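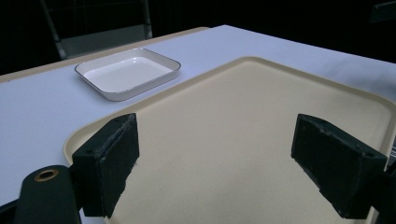

Skornell changes pad routine on tray-and-dish bench

Home News Shop Floor Events Back Issues Contact

CLILIVVILLE - New upkeep schedule for the two-handed gripper bench at Skornell. Foam pads now get looked at every 1,000 closes, plus a short check before each shift. Old rule was "when they look bad," and people did not agree on what bad looked like.

The bench is a plain setup. Pale board on a table, a big cream tray, a small white dish, one hand-held gripper in each hand, a cable off each. The person holding them sits at the near edge. Jobs are simple ones, moving the dish to the tray, turning it, putting it back. Both grippers log how far the fingers open and close, and that is where the trouble came from.

Pads wear along the top edge first. Foam frays, goes gray, then starts to lift. Once it lifts the fingers close a hair further before they touch anything, and the log says the dish is thinner than it is. Glazed rims are worse for this than the plastic ones, according to the shop's notes. A slick rim slides on tired foam.

New pre-shift check takes 6 minutes. Fingers opened all the way, zero set, fingers closed on nothing, zero read again. Then one slow grasp on the rim of the dish at the far side of the tray, wrist low, cable kept clear of the arm. If the reading drifts by more than 2 counts the gripper comes off the bench. No exceptions for a busy morning, the notice says - that part is underlined.

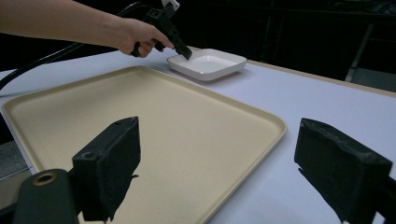
Kioko, which runs the same kind of bench, said the count should be lower for anyone working with small dishes, and that it had pads fail well short of that figure last September. It also wants the zero done with the cable hanging the way it hangs in use, "or you are zeroing a different tool."

Skornell has taken the cable point and left the count where it is for now. Will look at it again once a full set of pads has been run down on both sides. The two sides don't wear the same, the right one is going faster. Reason not known yet.

Pad swap itself: fingers off, old foam peeled, faces wiped with alcohol and left to dry, new foam pressed on and held in a clamp for 12 hours. Cutting the foam a touch oversize and trimming after gives a cleaner top edge then cutting to size. Screws back in by hand, snugged last. Open and close a few times, redo the zero.

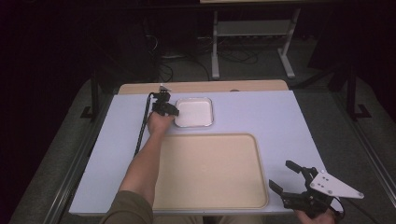 Plota Shop News desk | Clilivville | 6 April 2026

Cables next. Both leads are to get a loop of slack and a soft tie so they stop dragging on the board. Ties go on at the bench end only, nothing added to the gripper bodies, weight matters over a long shift.

Tray and dish stay as they are. Board gets wiped at the end of the day and the grippers go back on thier hooks with the fingers open, so the foam doesn't take a set overnight. Spare pads are in the drawer marked Plota, left and right bagged separately.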